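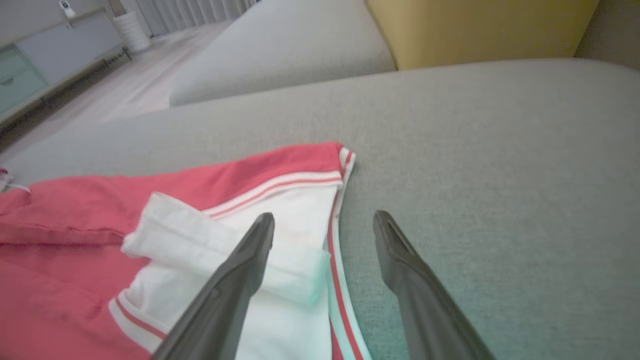 Search this site Search Go

Talk notes, Lepik evening, second half

Start with the dress rental thing. Hands up, who has rented for a formal? Then who would do it again? Wait for it.

I rented from Brurent for my cousin's formal. The site said 70 dollars for 4 days. Fine. Then a cleaning fee, then "fit protection," which I still can't explain to you. Read the fee list aloud, slowly.

The pitch is that you wear something amazing once and it doesn't rot in your closet. I like the pitch. I'm less sure about the dress, which came on a Saturday with the hem taped.
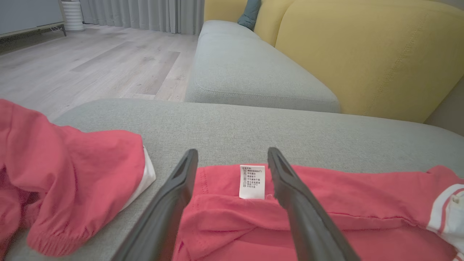

Sizing. Prevside says its quiz has 29 questions and finds your perfect fit. I did the whole quiz. It asked what my favorite season was. I said fall and got a dress two sizes too big, so make of that what you will.

Reviews next. Justmont has 1000 of them on one green satin gown and almost all are five stars. Who are these people? I read a lot of them and hardly any said whether you can sit down in it. Ask the room what they want a review to tell them. (Pockets will come up. Let it.)

Don't skip: buying used from someone in your own town. You can try it on. You can look at the zipper. If it's wrong, you've lost a bus fare.

Somebody will say renting is better for the planet. Maybe. I'd like to see what all that shipping and dry cleaning adds up to before I clap for it – and I have asked, twice, by email.

Shoes if there's time. Short version: wear them around the house first, with the dress on, on the stairs.

Questions until they kick us out at nine.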